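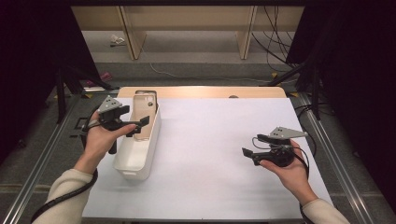

Figure 2. Collecting a demonstration with two hand-held grippers. An open white box with a beige phone case in it stands on the table.

3.2 Demonstration collection

We gathered all bimanual examples at the Prorkmont site with the Jultia hand-held grippers, one in each hand. The operator works at a white table and moves the grippers directly, so no robot arm is needed at this stage. Each episode covers one attempt at a single task and is trimmed by hand at both ends. We recorded 566 episodes and dropped those with tracking loss or a missed grasp, which left 470. Of these, 200 involve a box and a phone case. Failed grasps that the operator corrected within the same episode were kept, and they are labeled separately in the training set.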